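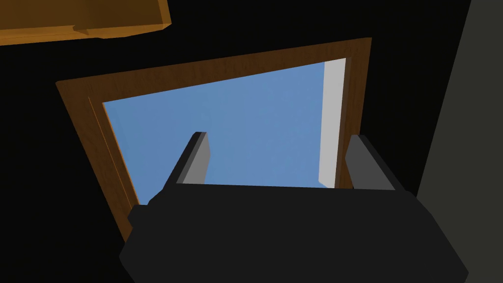

Wrist camera checks before recording simulated demos – what do you require?

Posted 7/2/20 by Noémi Bognár
Filed under: Simulation > Good practice > Grippers and cameras

We are writing acceptance rules for simulated manipulation episodes at Gatley. The current draft has one line on the wrist view: "gripper visible, scene rendered." I think that is too loose. A start pose with both fingers in view and nothing between them passes, even when the gripper body hides the lower part of whatever is behind it and much of the rest of the background is unlit black. The set has 900 episodes, and I would like a rule that a script can apply to most of them. Do you reject on black background, on occlusion, or on neither? And do you check the first frame only?

Jocelyn Fajardo

Neither one alone. Our rule on the Skindier project has two parts.

Fingers: both tips inside the image at the start pose, gripper open, no object between them unless the task file says so. This is checked from joint values and the camera model. Pixels are used only as a second check.

Background: black regions are allowed if the scene file has no geometry there. If there is geometry and it renders black, the light setup is wrong and the whole batch goes back. Compare against the depth buffer – color alone will not separate the two cases.

Occlusion by the gripper body is a property of the mount. Record it once per mount version and do not score it per episode. We check the first frame, the last frame and every 31st frame between them. Write the interval into the rule, or two reviewers will use two intervals.

ferkgate_ops

just look at them by hand. roughly 14 seconds each and you're done

Swati

By hand is fine for a sample but it leaves no record. Log the camera pose, field of view and light file with each episode, whatever you decide to reject. We changed a mount in February without a version number and could not sort the older episodes afterward. Agree with Jocelyn on the depth check. I would add a limit on camera tilt at the start pose, stated in degrees and per task.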